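Gripper stops partway on close, Prinbridge robotics club
Ticket 51, opened 05/08/2024
Status: open

Okay, so our arm has decided it doesn't like closing. Opening is great, it opens all day long! But when we send the close command the fingers come in a little, stop, and the controller throws a stall warning. Wrist camera view with the fingers open and nothing between them: 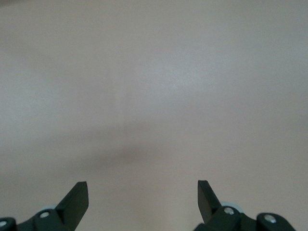 Gatetti wrote back that a stall with no load usually comes down to the current limit or a dragging finger, and asked whether we'd tried closing it by hand with the power off. Also, which firmware were we on, and had anybody changed the config since October?

Good questions. By hand it moves fine all the way in (a bit gritty near the end, but it's always been like that). Firmware is whatever came on the MacKinnon board, we've never touched it. The config is another story, we share one file with the Vivell team and they run a smaller gripper than ours.

Tried so far:
- power cycle, no change
- swapped the servo cable, no change
- closed at half speed, got further in and then stalled anyway
- ran 30 open/close cycles at half speed, 12 of them finished

Update: found something! The current limit in the shared file is set to 2, and our old backup has it a lot higher. I put the backup value in and the first few closes went all the way. I haven't done the full 30 again yet, the room was getting locked up and I had to shut everything down.

Please leave this open. I'll rerun the cycles at our next meeting and ask Vivell if we can split the config into two files. If it still stalls I'll pull the fingers off and clean out the gritty part.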